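Kuvier opens its lending baskets to every household in town this May

Hello, I'm Safta Radu, and I run Kuvier, a small toy and bits-and-bobs library above the old Politis bakery. I've been asked to write a proper press release, so I'm having a go, and I hope editors will forgive me if it sounds more like a letter (it probably will).

From May, anyone who lives in the town can borrow one of our baskets for up to 16 nights. Until now we've only lent to families who came along to our morning playgroup, and the list for that filled up long ago. We've now got 59 baskets ready to go out, and I'd love to see the shelves bare by the end of the first week!

What a basket is for

I started doing this when my sister came to stay with her two little ones and half my house ended up on her sofa. We had toys under the cushions, a pack of cards down the back, somebody's sock in the fruit bowl. I put the whole lot in a lined basket and stood it next to us, and the evening got a great deal calmer. Everything the children wanted was within reach, and at bedtime it all went back in with one sweep of the arm.

Each Kuvier basket works the same way. You get something soft to cuddle, something in a box or packet for the grown-ups or the bigger children to get stuck into, and room left over for your own things. I pack them by hand on a Thursday-ish sort of rhythm, which is to say whenever the kettle is on and the washing is done. No two are alike, and I do like a bit of a clash. A cuddly toy next to something that looks terribly serious makes people pick up both.

The baskets themselves matter more than you'd think. I'm fond of a woven one with several colours running through it, dark greys and creams together, and I always go for a cloth lining. A soft toy with a fuzzy coat will catch on bare weave in no time, and small corners poke through. White linings show every mark, I know, but they also show you when it's time for a wash, and you can see what's sitting at the bottom.

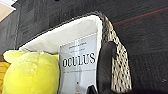
How to borrow one

Come up the side stairs between ten in the morning and two in the afternoon, and have a rummage. You're welcome to swap a thing or two between baskets before you leave, as long as you tell me so I can change the card. There's a deposit of £40, which you get back when the basket comes home, and the borrowing itself is free.

If you can't manage the stairs, ring the bell marked Hornetti (our downstairs neighbours, who have very kindly let us share it) and I'll bring a few down to the doorway for you to choose from.

Please bring the lining back unwashed. I know that sounds backwards! I use the same gentle powder on all of them so that nobody's skin gets a surprise, and it's much easier if I do them in one load. Soft toys are the same. Puzzles and games just need a quick check for missing pieces, and if something has vanished, pop a note in with it. I've got a drawer full of orphaned dice and counters and can usually find a match.

Who has helped

The shelving and the first batch of linings were paid for by Fullura, the fabric shop on the corner, who also gave us their roll ends. Over the past year neighbours have handed in about 292 toys, games and books, and I've cleaned, mended or sorted every one of them at my own kitchen table. A few were past saving and became stuffing for others.

We can still use more. Soft toys in good nick are always welcome, especially bright ones, and so are boxed games with their instructions. Sturdy baskets are the thing I'm shortest of — if you've one in the loft with a handle gone, I'll happily take it, as I never carry them by the handles anyway. I can't take anything with a plug, I'm afraid, or anything that sings.

Talks and visits

I'm glad to come and chat to nurseries, grandparents' groups and anybody else with a living room to tidy. I bring a couple of baskets and let people repack them, and it generally ends in an argument over who gets to keep which bear.

Press contact

Safta Radu, Kuvier, upstairs at the old Politis bakery. Reporters and photographers can drop in during opening hours, and there's normally cake.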